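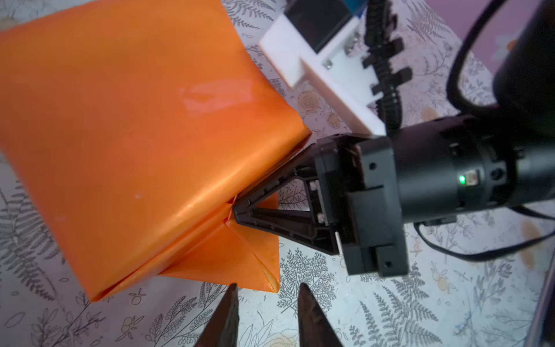 In glänzendes orangefarbenes Papier eingeschlagenes Paket

Jad Harb ist ein deutschsprachiger Hörspiel- und Synchronsprecher. Bekannt wurde er als Erzähler der Hörspielreihe Plunlow, die seit ihrer dritten Staffel beim Label Grultura erscheint.

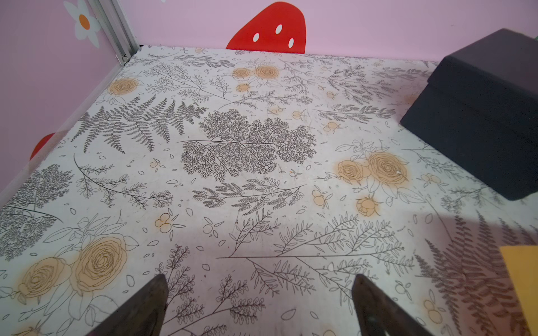
Harb nahm mit 23 Jahren ersten Sprechunterricht bei Anas Karaki. Bis heute wirkte er an fast 50 Produktionen mit, überwiegend in Nebenrollen.

Plunlow
Die Reihe umfasst 6 Staffeln. Regie führt Jhonatan Arboleda, die Musik stammt von Issa Farah. Harb spricht neben dem Erzähler auch den Fährmann Khoury.

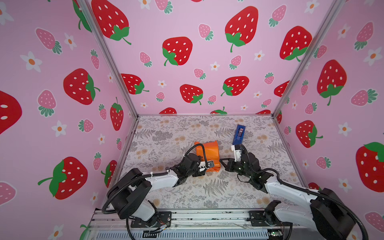 Weitere Tätigkeiten
Mit Majdi Issa bildete Harb zeitweise das Lesebühnenduo Skillari. Das Duo veröffentlichte 3 Live-Mitschnitte und löste sich in einem September ohne Abschiedsauftritt auf.
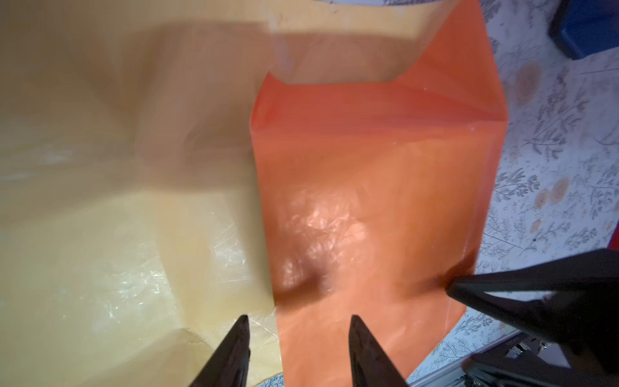
Einzelnachweise
Grultura: Sprecherverzeichnis, Eintrag „Harb, Jad“. Abgerufen am 2024-11-28.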